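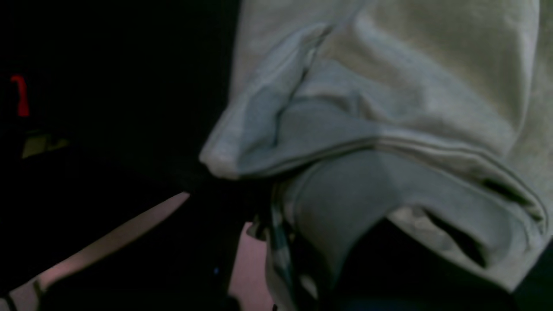 How do you fold a thick sweatshirt so it does not open again in the drawer? Fold both sleeves flat across the back, fold the sides in, then roll from the bottom up to the neck.

I learned this from my neighbor Pao-chu Liao in August, when I moved to a smaller room and had only one dresser. It is the Virkholm, with 3 drawers, and the lowest one sticks.

Before that I folded everything in a square, like in a shop. For T-shirts it is fine. For soft, fleecy cloth the square becomes fat in the middle and the pile falls over.

Press the air out with your forearm before you roll — the hand is too small for this. I was skeptical, but now I do it also with sweatpants.

Hoods are still my problem. I fold the hood down on the back first, and the roll is always thicker on one end. If somebody has a better way, please write me.

I-hsuan Yip asked if rolling makes wrinkles. On cotton shirts, yes, some. On the thick ones I see only soft lines, and they go away when I wear it for an hour.

Two sweatshirts stay on the hook behind the door, because I use them every evening. I don't fold these at all.

Tomorrow the socks. I have a shoebox for them, but the lid is missing.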